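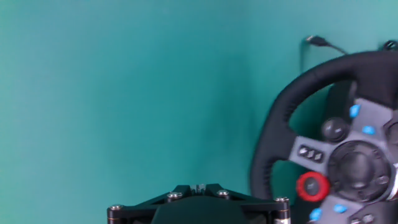

PEOPLE & WORKSHOPS

Search this site Search

Tassanee Sangkhawat looks after the racing wheels at Ostbridge, and she likes them on a bench with a mat. "A bare metal table marks the base," she said on Friday. "I bought the mat before I bought a chair."

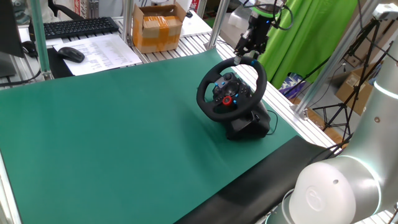 The racing wheel on its base, on the green mat.

She paid 80 dollars for her first wheel and used it for 153 hours before the rim cover wore through. Her advice is to check the stitching first, then the buttons.

"People want to talk about the pedals," she said. "I ask them what the dial does. Half of them have never turned it."
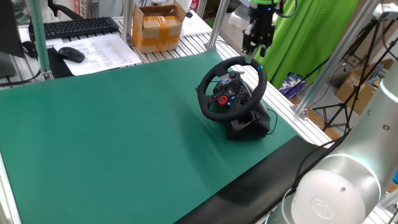 She keeps her notes on paper and types them up in the evening. Lensa Nigatu, who races in the Brallunel league, reads them before buying anything used.

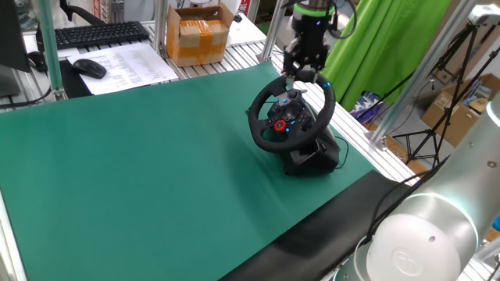 Wheel and base, with the red dial on the hub.

Sangkhawat plans to look at pedals in January.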